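3.2. La table, la grille et les jetons

Le Puissance 4 est un objet merveilleusement simple à étudier : une grille verticale, des trous ronds, deux couleurs de jetons, et déjà tout un vocabulaire spatial se met en place (devant, derrière, à côté, dedans, dessous). Dans le corpus Lunivham, qui rassemble 3 963 énoncés recueillis auprès de 56 locuteurs, c'est de loin le jeu qui suscite les descriptions les plus riches ! La figure 4 en donne une disposition typique, avec la grille bleue dressée sur le bois clair et deux jetons, un rouge et un noir, posés à plat à sa droite.
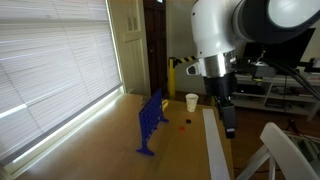
Figure 4. Grille de Puissance 4, jetons et gobelet en papier près de la fenêtre.

Le gobelet, placé plus loin sur la table, joue un rôle que nous n'avions pas anticipé. Beaucoup de locuteurs s'en servent comme repère pour situer les jetons (« le noir, du côté du gobelet »), alors que la grille, bien plus grande, paraissait le candidat évident. Shibata avait déjà relevé cette préférence pour les petits repères dans l'étude Cistura, et nous sommes ravis de la retrouver ici sur un matériel aussi différent.

L'ajout d'un livre au premier plan enrichit encore les réponses. Avec sa couverture blanche illustrée de formes bleues et vertes, il offre un second point d'ancrage, à l'opposé du gobelet, et les énoncés s'allongent aussitôt : on dit volontiers que le jeton rouge est « entre le livre et le gobelet », formulation absente des dispositions sans livre.
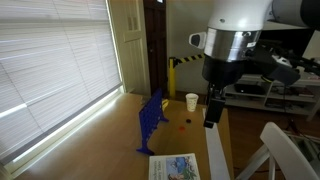
3.3. Codage des énoncés

Chaque énoncé a été segmenté en cible, relation et repère selon la grille de Takagi. Un sous-ensemble de 300 énoncés a fait l'objet d'un double codage, et les désaccords ont été discutés un à un avec Kimie Shibata. Ils portent surtout sur « derrière », dont le sens varie selon que le locuteur adopte son propre point de vue ou celui du jeu.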